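Lower League Talk > Match Chat > Cup third round: Saken v Banetti

touchline_terri wrote:
OK I have calmed down enough to type. What a game!! For anyone who couldn't get there, Saken went out on penalties after being a goal up with 11 minutes left, and I still drove home grinning like an idiot. When did we last play like that away from home? The press from the front was unreal, Araya must have run himself into the ground, and the whole away end was up singing before the first corner had even been taken.

Goal was a beauty too. Long diagonal from the right back, Gadisa Araya kills it on his chest, one touch, far corner. The keeper didn't move.
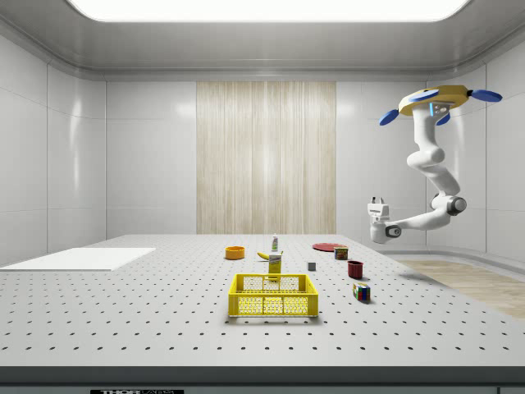 And then of course we dropped deep. I get why, the legs had gone in midfield, but you could feel it coming. Their equalizer was a scramble off a free kick that I'm still not sure was a foul. Anyway. Proud of them. Who else was there?

northstand_nil wrote:
I was there, and sorry Terri, I can't join the party. We had a team from the division above on the ropes and the manager took off our only outlet. You don't bring a third center half on when the other side has no height up front. All it did was hand them the ball for the rest of the night. It was a foul too, by the way. Clear trip.

touchline_terri wrote:
Ha, I knew you'd say that about the sub. But Araya was holding his hamstring for five minutes before he came off! He'd signaled to the bench twice. I was right behind the dugout. What would you have done, left him on and lost him until March?

northstand_nil wrote:
Then bring on a forward. We had two of them sitting there in bibs.

mosoti_marc wrote:
Neutral here (Mosoti fan, we had no game so I tagged along with my brother in law) and I thought it was the best cup tie I've seen in years. A crowd of 2000 made it sound like five times that. Your left back is going to get a move, I'd put money on it. My list from the night, since I love a list:

1. Player of the match: Dinsa. Abrehet Dinsa's little brother on the other side got all the headlines beforehand, but she was telling everyone in the supporters' bar that the Saken one was the better player, and she was right!
2. Best moment: the double save just before half time. First one was good, second one was silly. He was flat on his back and got a foot to it.

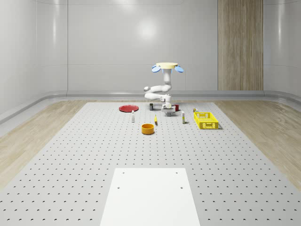 3. Worst moment: the first penalty. Too much of a run up, and he changed his mind halfway. You could see it from the other end of the ground.
4. Food: hot pies, short line, no complaints from me.

touchline_terri wrote:
Marc you're welcome any time! The double save, yes, I screamed so loud the kid in front of me covered his ears. I'd almost forgotten it with everything that came later.

prolura_end wrote:
Banetti fan coming in peace. We got away with one there. Your lot were better for an hour and I said so to everyone on the bus. I do think we deserved the equalizer though, we'd hit the post and had one cleared off the line by then. And I'm with Nil on the sub. Once your number nine went off our center halves were basically playing in midfield. We've got Prolura in the next round and if they press us like you did we're going out.

northstand_nil wrote:
Thank you. A man of taste.

touchline_terri wrote:
Fine, two against one on the sub, I can live with it. I just don't want the talk this week to be all about one change when the kids in that team were so good. Three of them came through the under 18s together! We had 400 traveling and every one of them stayed to clap the players off. The captain came over and threw his shirt in, then had to walk back to the tunnel in his undershirt in that wind.

I really think if we play the league games with half that energy we'll be out of the bottom four by spring. The next home game is the one that matters now, and I'd start the same eleven if the hamstring is OK.
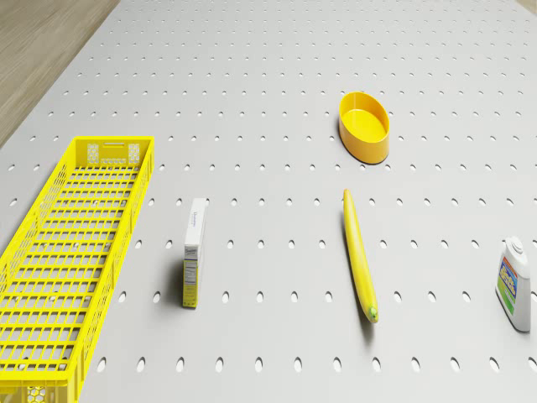 mosoti_marc wrote:
Same eleven, definitely, but would you keep the high line? It worked in the cup because Banetti wanted to play through you. Most teams in your league just go long and chase it. We tried it for a month last season and got torn apart by a guy who could barely run.

northstand_nil wrote:
Finally some sense. Drop the line five yards, keep the press, and find a proper penalty taker. I'll be there either way, same seat, same coat.

prolura_end wrote:
Good luck for the rest of the season, all of you. Hope you stay up. Might even come down for one if our fixtures allow, those pies sound decent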